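课程资料 > 静物素描基础 > 讲义 > 第四讲：明暗与边缘

第四讲　明暗与边缘（课后整理版）

上次课结束的时候有好几位同学跑来问我，为什么自己画的苹果“看着像贴纸”。我当时急着腾教室，只说了一句“边缘太硬”，回家路上越想越觉得没讲清楚，所以这一讲我干脆整节都讲它，讲义也写得啰嗦一点，大家凑合看。

一、先把线忘掉一会儿

我们从小画画都是先勾线再填色，这个习惯特别顽固，我自己学了好多年才松动。其实你盯着一只白瓷碗看，碗口那一圈哪里有线？有的只是碗的白和后面墙的灰碰到了一起。碰得厉害的地方，你觉得有一条“线”；碰得不厉害的地方，线就没了，碗和墙几乎连成一片。把这两种地方都用同样粗细的铅笔描一遍，碗当然就像贴纸了。

所以上课我让大家眯眼睛，眯到睫毛都糊在一起那种（别不好意思，我自己眯起来更难看）。眯着还能看见的边，画实；眯着就消失的边，画虚，甚至不画。Trudy Maihi 上周那张水壶，壶嘴背光的一侧她压根没画，用一片灰带过去了，我觉得是全班那一批里最像“有空气”的一张。她自己说是来不及画完，那也不要紧，记住那个感觉，下次故意来不及就行。

二、五个调子，够用了

书上的分法很多，有分七个的，有分九个的，我这门课只用五个：亮面、灰面、明暗交界线、反光、投影。高光我不单算，它是最后用橡皮尖擦出来的一点点，画早了你会舍不得动它，整张画就被它绑架了。

这里面最容易画错的是反光。暗部里那一块微微亮起来的地方，初学的人一看见就激动，越画越亮，结果亮过了灰面，整个球就像里面装了灯泡。请大家背一句：暗部里最亮的，也要比亮部里最暗的更暗。不理解先背着，画坏三个球以后自然就懂了。

明暗交界线虽然叫“线”，它是一条有宽有窄的带子。圆的东西上它软，方的东西上它硬，石膏方块上它就是那条棱。Vaughan Paewai 问过，鸡蛋上找不到交界线怎么办。找不到多半是光太散，家里开着顶灯又开着台灯，窗帘还没拉，几路光一起来，鸡蛋就平了。关掉别的，只留一盏，从左上或者右上打下来，再看。

三、铅笔和纸的闲话

每年都有人问我买什么牌子。我的回答每年都让人失望：手边有什么用什么，HB、2B、4B 各一支，再来一块可塑橡皮。纸买稍微有点纹理的，太光滑的纸铅挂不住，叠两层就打滑发亮。上课用的散纸放在柜子第二层，一共 200 张，自己拿，拿了请把盖布放回去，受潮的纸画起来真的很难受！

排线的方向也有人纠结。我的习惯是第一层顺着形体走，第二层斜着压，角度不要垂直，垂直交叉会出小格子，像纱窗。Anahera Tapsell 是左撇子，她的线天然和我反着来，这完全没有问题，千万不要为了跟示范一样去拧手腕。

四、背景和台面不是“剩下的地方”

这一节我最想讲，偏偏课上时间不够了，所以写在这里。

大家交上来的 63 张作业我都看了，东西画得认真的很多，台面画得认真的很少。很多人画完罐子，发现底下空空的，就横着刷几笔，算是交代。可是罐子站得稳不稳，一半靠投影，另一半就靠那个台面有没有躺平。台面要是像一堵墙一样立着，罐子画得再好也在往下滑。

让台面躺平的办法说来简单：调子要有变化，但变化要小，要慢。近处和远处给一点点差别，千万不要从白一下子推到黑。还有就是台面和墙相接的那条横线，它的位置等于告诉看画的人你的眼睛在多高。线越往画面上方去，俯视的感觉越强，台面露得越多；线压低了，人就像蹲下来看。动笔之前先定它，定完再放东西，顺序不要反。

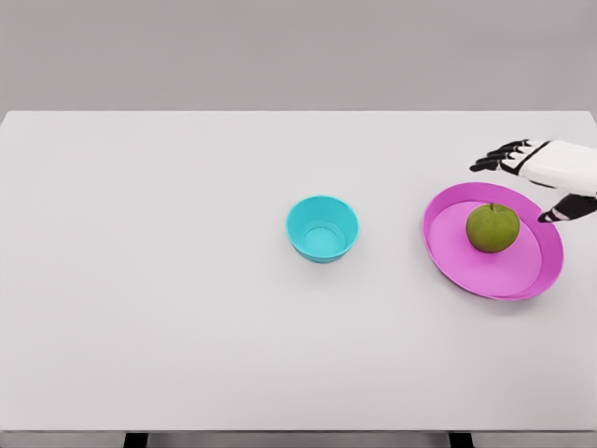
调子少的时候最考验人，我自己练灰调子也专挑素的东西练，白盘子、白墙、白桌面，一个颜色都借不到，全靠深浅。白桌配灰墙就很值得临一遍：墙只比桌面暗一点点，交界却清清楚楚，用不着勾线，把墙那一片均匀地压下去，桌沿自己就出来了；桌面往远角去还有一层很淡的明暗过渡，淡到你手一重就没了。近处那条浅灰的窄边也别漏，有了它，桌子才有厚度。画的时候先铺墙，再回头轻轻扫桌面，最后用可塑橡皮粘掉多余的铅，不要擦，擦会起毛。要是画完以后觉得“什么都没画”，那八成是画对了。

五、作业

这次作业两张，都用八开纸。

第一张，空台面练习。找家里一张浅色的桌子，上面什么都不放，只画桌面和后面的墙，全程不许出现轮廓线。时间控制在一小时以内，画不完就停。

第二张，同一个台面上放一样东西，白色或者浅色，单侧光。杯子、鸡蛋、药瓶、一卷纸都可以，玻璃的先不要碰，玻璃我们留到第七讲再受罪。投影靠近物体的地方要深、要实，越远越淡越虚，这个请特别注意，上次一大半人是反过来画的。

两张背面都写上名字和光源方向，画个小箭头就行。Eugénie Le Goff 和 Trudy Pomare 缺了上一讲，可以先补第三讲的方块，再做这次的第一张，第二张下周交也可以。

补充一点，有人问能不能照着手机照片画。能，但是手机会自动把暗部提亮，你在屏幕上看到的反光往往比真的亮一截，照着画就又回到“灯泡球”了。最好一边看实物一边画，照片只用来核对比例。

下一讲讲布纹，请每人带一块单色的旧布，枕套也行，别熨。

修订于 2024年5月15日

素描课讲义 · 有问题请课后找任课老师 · 版权所有，仅供本班学员使用 · 返回顶部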